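Main page | Contents | Recent changes | Random article | Help

Wundwood Sorting Challenge

The Wundwood Sorting Challenge is a student robotics project and yearly contest run by the Wundwood robotics club. Teams program a two-armed robot to move small household items and toys from one container to another on a tabletop. It was started by Kourosh Esfahani, a shop teacher who wanted a contest that beginners could enter without building a machine from scratch, and it has grown into one of the liveliest events on the club's calendar.

Format

Each team has 7 students and shares the club's robot, known as Jiven. A run lasts 100 seconds. The starting container is set on one side of the table and the goal container on the other, and the judges choose the items. Students see the set only when their turn comes up, so much of the fun (and most of the shouting) comes from working out which arm should go first.

Soft, round and oddly shaped things are favorites with the judges. A carrot with leafy tops can be picked up in several ways, and teams argue happily over every one of them. 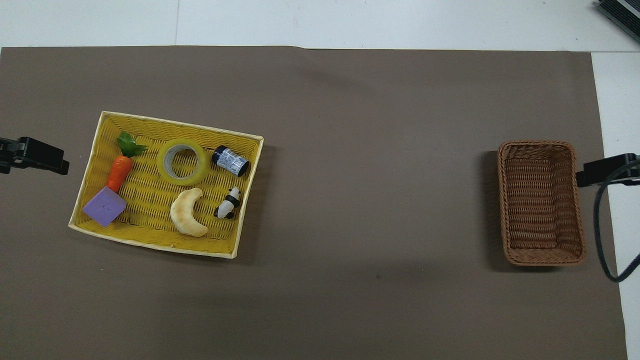

A mixed set in the yellow tray, with the empty wicker basket at right.

Scoring

Items placed in the goal container score full points. An item dropped on the paper may be picked up again at a small penalty, but one that leaves the table is out of play. Handing an item from one arm to the other earns a bonus, and a clean handoff usually gets the loudest cheer of the day. The club record is 907 points, set by a team called Weidemann using a program that fit on 2 printed pages.

Teaching

Deirdre Ní Bhriain wrote the course that leads up to the contest. Students begin by guiding the arms by hand, then move on to recording and replaying short motions, and finish by using camera views to find items. Practice starts in November. Older members often come back to coach, and their notes are kept in a shared binder called Fundport, which new teams are urged to read and add to.

See also: Educational robotics; Pick and place; Student competitions

Contact | About this site | Copyright Wundwood robotics club | Back to top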